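Ticket 3216 – arm stops short when clearing a plate
Status: open
Project: Larnus
Opened December 5, 2021

Okay, so picking this up where my last ticket left off (533, the one with the squealing). The squealing is gone, hooray. What I have now is an arm that does most of a chore really nicely and then quits just before the part I care about.

The job is clearing up after a snack. Pick the roll off the plate, put it in the lidded dish, put the lid back on. I gave the same job to my nephew and he was done before I had finished explaining it. The arm runs the routine from the Wysocka package, no changes except the table height, which I had to redo because I moved everything to a different table in October.

What happens: it goes to the start position, swings over, comes down by the plate, and then sits there. No crash, no red error. The log says "waiting for contact" and after a while it says code 927, and then it goes home like it's done for the day. I get the same thing whether I start it from the panel or from my laptop.

Stuff I already tried:

Restarted everything, twice, with the long power-off in between.
Redid the table height. Came out the same as before, so I don't think that's it.
Swapped the roll for a foam block of the same size. It picked up the foam! Every time! So it can grab things, it just won't grab bread.
Turned the grip force down, then up. Up was a mistake – crumbs everywhere, and I had to vacuum before I could try anything else.

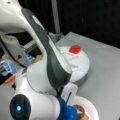
Eilif Wikström: Your 927 is a soft contact timeout. The routine wants to feel a firm push back before it closes, and bread gives way too gradually, so it keeps waiting. Foam blocks are stiffer than people expect. Look for the contact threshold in the Wysocka settings and lower that one, and put the grip force back to default. They're two different numbers and the menu does a bad job of telling you so.

Oh, that makes sense. I'd been changing the wrong number all afternoon! Put the force back and dropped the threshold by 3 steps. Now it closes on the roll and lifts it. It did drop one on the way to the dish, but the next few made it over with only a small dent.

The lid is another story. It gets hold of the red knob fine and the lid comes up fine, but putting it back on is hopeless. It sets it down tilted and lets go, and then reports success. I would love to have that kind of confidence. My guess is it only checks that the fingers opened and never looks at where the lid ended up.

So if you're asking whether it can do the dishes yet (my sister asks every time she calls), I'd say it can do about half of a snack, with me standing next to it. I still want it to work, and I'm way closer than I was this morning.

Leaving this open for the lid. Sachiko Hirano said she had a placement check working on the Zernlow setup, so I'll ask her for the file and try it here before I touch anything else. Grip force at default, threshold down 3, table height unchanged, in case anybody else is chasing a 927.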